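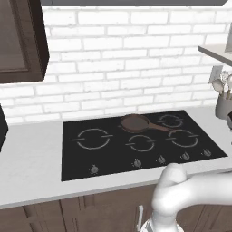
SKIRKEL, May – A home-built robot arm under construction at the Drarkau shared workshop has finished its first full set of simulated kitchen trials, and the two members behind it say work on the physical machine will now move from the bench to a mock-up worktop.

The project, called Pitow, is run by Edmund Tomaszewski and Kazuhiro Imai from a bay at the back of the workshop on Nguyen Road. Its aim is a small arm that can move a pan a short distance on a hob and set it down flat. Lifting food, stirring and turning the heat on or off are all outside the first stage.

The simulated kitchen has a black glass cooktop with four burner rings, a frying pan and a row of knobs along the front edge, set into a white counter against a brick wall. The arm in the model is white with rounded covers. The covers on the real arm are being printed in the same shape, although only the two nearest the base have been fitted so far.

In the final set, the arm was given 500 attempts at moving the pan from a random starting point to a chosen ring. It completed 452. An attempt counted as complete if the pan came to rest inside the ring with its base flat on the glass and no part of the arm had touched a knob.

Most of the failures came from the handle. When the handle pointed towards the back wall, the planner often chose a path that took the elbow too low over the front of the counter, and the run was stopped by the collision check. A smaller group failed when the pan slid in the fingers during the turn. Imai has since raised the minimum elbow height in the planner and slowed the wrist on turns with a load.

"The handle is long and flat, so a grip a little way off centre gives you a twist you have to hold against," said Imai, who wrote the control software. "In the first version we let the wrist turn at full speed. That was fine with nothing in the fingers."

The knobs were included from the start. Tomaszewski, who is building the mechanical parts, said an earlier version of the model had a bare counter front, and that the paths it produced were of little use on a real hob. Adding the knobs meant the arm had to come in higher and then drop, which put more load on the shoulder joint.

That change has fed back into the hardware. The shoulder originally used a belt drive taken from a scrapped printer. It has been replaced with a geared motor and a larger bearing, and the bracket has been remade in 7 mm aluminium plate after the first one flexed under test. Tomaszewski cut the new bracket on the workshop's milling machine and drilled it by hand.

Power comes from a bench supply for the time being. An emergency stop is wired directly into the motor supply and does not pass through the controller, a condition the workshop sets for any machine that moves by itself. Members working in the next bay have also asked for a screen along the open side, and this will be put up before the arm is run at more than quarter speed.

The mock-up worktop is being made from an old kitchen counter with a sheet of toughened glass let into it. The rings will be marked on the glass in paint pen. There will be no heating elements, and the knobs will be plain turned blanks on spring mounts, each with a switch behind it so that any contact is logged.

Friction is the main thing the pair expect to be different. The value used in the simulation was taken from a pull test with a luggage scale and one pan, and Imai said it should be treated as a starting figure. Lighting is another. The model is evenly lit, whereas the bay has strip lights overhead that reflect in the glass, and the camera that finds the pan has so far been tried only on a matt board.

The pair plan 300 runs on the mock-up, starting with the handle pointing to the right and adding other directions once the grip is reliable. Results will be kept in the same format as the simulated set – start position, end position, contact, stop reason – so that the two can be compared line by line.

Drawings for the shoulder bracket and the printed covers are in the members' folder at Drarkau. The planner code will be added when the new elbow limit has been checked on the arm. Anyone wishing to use the milling machine should note that it is booked for Pitow from 6 pm on build evenings until the end of May.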